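Kidcombe Meteor Camera Network
Progress report to the Stoveser Fund
September 2021

Summary

The network is now recording on every clear night from five stations. The orbit software has been moved to the new server at Kidcombe and the backlog from last winter has been cleared. Work on the spectrograph is behind plan, for reasons set out below. Spending is within the grant and we are not asking for any change to the total, but we would like to move a small part of the travel money into equipment.

Stations

The last two stations came into use in May. Both are on school roofs and both use the same housing as the first three, with the heater and fan fitted at the base. The Admasu station had trouble with condensation inside the dome in its first weeks. We changed the seal and moved the heater closer to the glass, and the images have been usable since then.

The Zomness station has the darkest sky of the five but the poorest internet connection. It cannot send full video overnight, so it now keeps its recordings on a local disk and sends only the detection files each morning. The full clips are collected on a drive when someone visits. This is slower than we wanted, though it has not cost us any orbits so far.

Clock errors were the main cause of failed matches between stations in the early part of the year. Each camera computer now takes its time from a satellite receiver on the roof. Before the change, a bright meteor seen from two stations could still be thrown out because the times did not agree. We have gone back over the affected nights and corrected those where the drift was steady enough to model. The remaining nights are marked in the archive as single-station only.

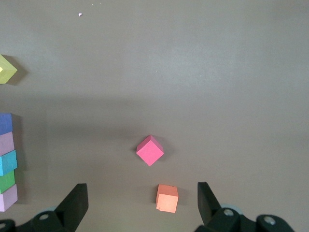

Coloured blocks on a grey surface, with a black gripper finger on either side.

Software and data

The matching and orbit programs run each day at noon and the results are on the project website by the evening. Aircraft and satellites still get through the first filter, mostly in the summer months when satellites stay sunlit for much of the night. A person checks every event brighter than the planet Venus before it is released. Fainter events are released unchecked and are labelled as such.

We have written a short guide to the data format, which was a condition of the second payment. It covers the detection files, the star fits and the orbit tables. The section on brightness calibration is still in draft and will be added when the new lens measurements are finished.

The Perseids in August were partly lost to cloud. The night of the peak was clear at Zomness and Kidcombe only, and the cloud came in at Kidcombe before dawn. The nights on either side were better, and the shower is still the best-covered event in the archive to date.

Spectrograph

The grating arrived late and the first one had a scratch across the working area, so it was sent back. The replacement is here and has been tested on a bench lamp. It has not yet been used on the sky. We had planned to have it running in time for the Perseids and this was not met. It will go up at Kidcombe first - the mount there is easier to reach - and we will decide on a permanent site after a winter of use.

Budget

Travel has been well below what we allowed for, as most meetings were held online. We ask to move 25 per cent of the unspent travel money to equipment, to pay for a spare camera and a larger disk at Zomness. The spare would be kept at Kidcombe and sent out when a station fails. At present a failed camera means the station is off until a repair can be made.

Next period

Install the spectrograph at Kidcombe and record the first spectra.
Finish the brightness section of the data guide.
Fit the larger disk at Zomness, if the budget change is agreed.
Refit the star positions at all stations after the autumn lens cleaning.

The equipment register and the list of station downtime are sent with this report as separate files.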